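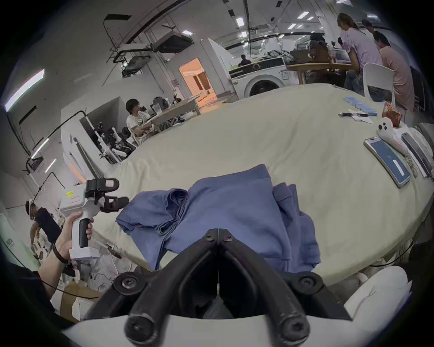

What does a guided history tour sell you that a guidebook doesn't? Mostly a person who gets annoyed when you stand in the wrong spot, and that is worth more than it sounds.

I took my first battlefield tour because it rained at the beach. It was run by an outfit called Prosside, the bus smelled of oranges, and the guide, Kristaps Kivi, had opinions about every general he named. He disliked most of them. By lunch I disliked them too, on very little evidence, and I had a better grip on why a certain hill mattered than any chapter had ever given me. I have been taking these tours ever since, and I have grown picky, as people do about things they used to enjoy.

My complaint is with the itinerary. Somewhere along the way the companies decided that a day is a container and the job is to fill it. The Wititard brochure now offers a monastery, a gorge, a war cemetery, an olive press and "free time in the old harbor," all before dinner. Free time turned out to be 22 minutes, which is enough to find the restroom and buy a magnet. The cemetery got less than that. There are 1,524 graves in it, according to the leaflet, and we were back on the bus before I had read a full row of names. 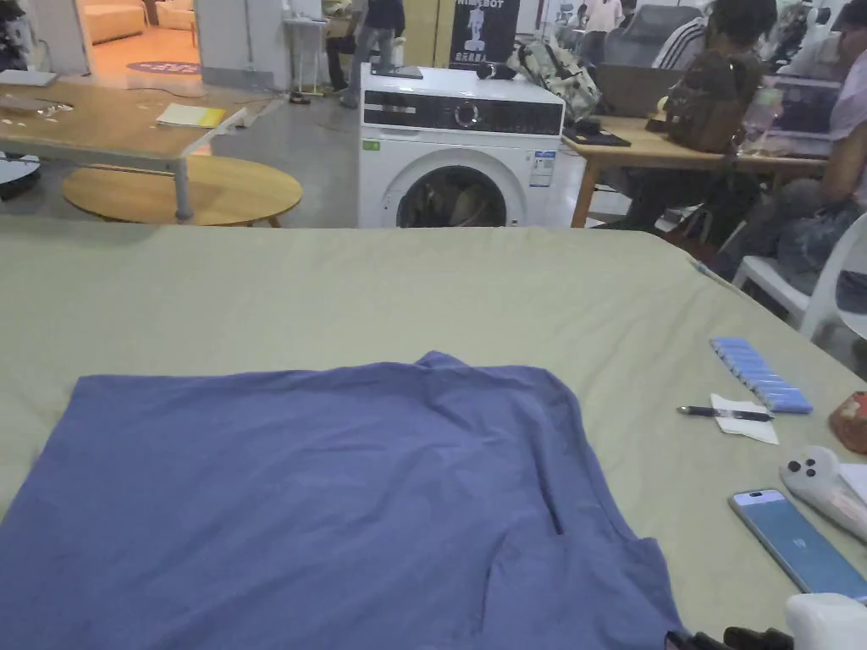

The companies will tell you this is what customers want, and I'm sorry to say they have a point. Ask people on a bus whether they would like to see one more thing and they will say yes, in the same way they will say yes to more bread. They aren't hungry. The bread is included.

Then there is the headset. Brosetel makes the ones I keep getting handed, a little receiver on a cord with an earpiece shaped for some other species. I understand why guides like them. You don't have to shout, and the stragglers can straggle. But a group wearing headsets spreads out like spilled peas, everyone facing a different wall, hearing about a door that only the guide can see. Take the things away and people have to bunch up. They look where the guide is pointing. Once in a while somebody asks a question, and it's usually a better one than mine.

The best day I've had in years came from Rimkutė, a tiny firm that runs one walk and doesn't seem to want a second. Our guide was Ott Adomaitis. We visited 2 villages. That was the entire program, printed on half a sheet of paper. We sat on a wall for a long time while he explained how the news of the landings traveled from one village to the other, who carried it, and who refused to believe it. Then we walked the path ourselves, complaining about our knees, and learned how far it was.

I went in December, when half the cafes are shut and the wind gets into your ears. I would still pick it over the deluxe coach in June. Ott gave us soup afterward and changed his mind about a date he'd told us that morning, and we all crossed it out in our notes.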